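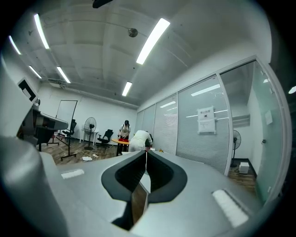 Miroslava Kobzar replied: Before you import the file a third time, could you have a look at whether the missing records are scattered or all in one spot? If they sit next to each other in your spreadsheet, I'd bet on a stray quotation mark. Please don't delete the catalogue yet, the import you have is worth keeping to compare against.

Ticket: Import finishes with no errors but comes up three short
Product: Hendach Catalogue, desktop
Opened by: Fedir Moroz, Voletdale Record Library
Opened: 2020-05-16
Status: Resolved

Original message

Hello to everyone on the help desk, and thank you in advance for your patience, I tend to go on a bit.

I look after the lending collection at the Voletdale Record Library (LPs and singles mostly, with a shelf of old 78s that we don't let out of the building). For years the whole thing lived in a spreadsheet, and over the winter we decided to move it into Hendach so that borrowers could search it properly by artist and label, and stop ringing me at suppertime to ask if we have any more accordion music. We do. We have a great deal of accordion music.

The spreadsheet has 2,000 records in it, not including the row of headings at the top. I saved it as a CSV, went to File, then Import, matched up the columns the way the guide says, and pressed Go. It chugged along very nicely and told me "Import complete", no warnings, and the catalogue showed 1,997.

I have now done it 2 times, into a fresh catalogue each time, with the same result. I've looked for blank rows and for duplicate shelf numbers, in case the program was quietly skipping those, and found neither. I also took out all the accented letters in one copy, which was a miserable evening's work and made no difference at all, so please don't suggest that one!

Three records out of a collection this size may sound like small potatoes, but I'd like to know which three, and I'd like to be able to trust the rest.

Warm regards,
Fedir

Fedir Moroz added:

Thank you, Miroslava, for answering so quickly. I've left the catalogue alone as you asked. What would be the easiest way to find out which ones are gone? I started scrolling the two lists side by side and got as far as the letter B before my eyes crossed. Is there a report for this somewhere? I had a good rummage in the menus and couldn't see one.

Miroslava Kobzar replied:

There isn't a report, I'm sorry to say. The quickest way is to export the shelf numbers from Hendach (File, Export, untick everything except Shelf number) and paste them into a new column beside the shelf numbers in your spreadsheet. Sort both columns the same way first. Then run your eye down until the two columns stop matching. The first place they part company is your first missing record.

Once you've found it, open the record just before the gap in Hendach and look at its longer fields, Title and Notes especially. Let me know if anything in there looks too long, or looks as though it belongs to some other record.

Fedir Moroz added:

Well, I put the kettle on and did as I was told, and oh my goodness.

The missing ones are S-412, S-413 and S-414, all in a row. They're seven-inch singles that came to us last October in a box from the old dance hall on Lalley Street, and I typed them in myself. When I open S-411 in Hendach, the title begins as it should and then just keeps going. It has swallowed its own label and year, then the whole of the next two singles, commas and all, and a good part of the one after that. I had never scrolled down in that little title box, so it looked perfectly normal to me.

So they're in there after all, poor things, all squashed into one. I'm relieved, and also a bit baffled. In the spreadsheet the four of them look fine, each on its own row.

Miroslava Kobzar replied:

You've found it, and thank you for such a clear account. A CSV file is plain text with commas between the fields. When a field has a comma or a line break inside it, the field gets wrapped in double quotation marks so that the program reading it knows to treat it all as one piece. If a field starts with a quotation mark and there's no partner at the other end, Hendach carries on reading until it meets another one, even if that's several rows further down. I suspect S-411 starts with one, and that there's an inch mark somewhere in S-414.

Most spreadsheet programs tidy this up when they save, so I'm curious how the file was made. Did you use Save As, or something else? And could you open the CSV in a plain text editor and send me those four lines?

Fedir Moroz added:

Ah. I said "saved it as a CSV", and that was me skipping over a step. Our old spreadsheet program is so elderly that its export garbled the Ukrainian titles, so Ivan Vakulenko made me a small script that writes the file out instead. It's called Hordiienko, after his grandmother's side of the family, and it has been a faithful servant for the monthly list we pin up by the door. I never thought to mention it.

I've attached the four lines. You're quite right about both ends. The title of S-411 opens with a quotation mark, as it's the name of a song in quotes, and I evidently forgot to type the closing one. And in the notes for S-414 I had written 7" where everywhere else I've put "seven inch". Two bits of sloppy typing, three rows apart, and both of them mine.

Miroslava Kobzar replied:

Thanks, that matches. The script is putting the text into the file just as typed, without wrapping the fields or doubling up any quotation marks inside them. You can fix this batch by hand, but the next unmatched mark will do the same again, so I'd do both of these:

1. In the spreadsheet, add the closing mark to the title of S-411 and change the inch mark in S-414 to words.
2. Ask Ivan to have the script wrap every field in double quotation marks, and write any quotation mark inside a field as two together. If he's using a ready-made CSV library, there will be a setting for it, usually called "quote all".

After that, import into a new catalogue and check the total before you delete the old one.

Ivan Vakulenko added:

Hi both, Fedir forwarded this to me. Guilty, it was joining the fields with commas and hoping for the best. I've switched it to the proper CSV writer with everything quoted, and tested it on a sheet with 28 of the ugliest titles I could think up, including some with line breaks in the notes. They all came through in one piece. New version is in the shared folder, Fedir, same name as before, so just copy over the old one.

Fedir Moroz added:

I've copied Ivan's new version over, mended my two typing mistakes, made the file again and imported it into a brand new catalogue. It shows 2,000! I checked S-411 through S-414 one at a time and each has its own title, label and year. I also put my accented letters back, from the copy I'd thankfully kept, and they're all behaving.

One small wish while I have your ear. It would be a kindness if the import could say how many lines it read and how many records it made, both numbers together at the end. I'd have noticed something was up much sooner, and I wouldn't have spent that evening with the accents.

Many thanks again to you both. If you're ever out Voletdale way, come in and borrow something.

Miroslava Kobzar replied:

So glad it's sorted. I've passed your suggestion to Petro Kovalchuk for the import screen, along with a request for a warning when a title runs over several lines. I can't promise a release for either one, but they're both on his list. You can delete the two earlier catalogues whenever you like; go to Catalogue, Manage, and make sure you've closed them first or the Delete button stays greyed out.

I'll mark this as resolved. The ticket will reopen by itself if you reply to it.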